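Dulix, el complemento "antiedad" de Aravena. Lo compré un sábado con prisas, bote de 500 mg, y llevo 18 semanas. ¿Más joven? No. Duermo algo mejor, quizá.

Lo malo: cápsulas enormes, sabor a pescado, y el folleto promete demasiado.

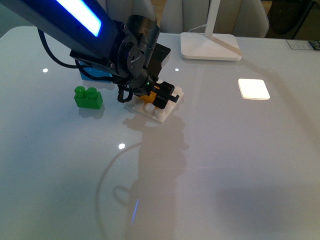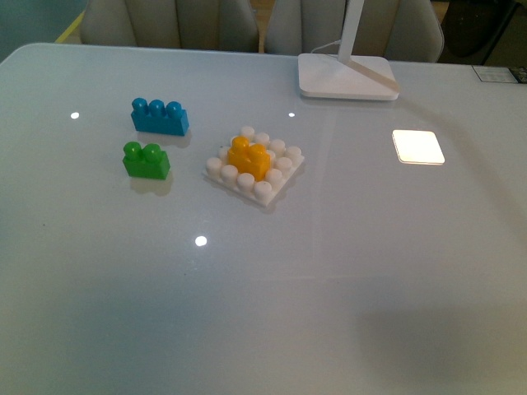

Sigo. La tapa se atasca, dos veces la abrí con un cuchillo. Atencion al cliente bien, contestaron en marzo sin pegas. De estudios, dos enlaces y uno roto. Mi nota: aprobado raspado, no repito a ese precio

Relacionado:
Fluder, colágeno en polvo
Envejecer sin pastillas, por Mirjam Aerts

Última actualización: marzo
Contacto | © Plundulberg | Volver arriba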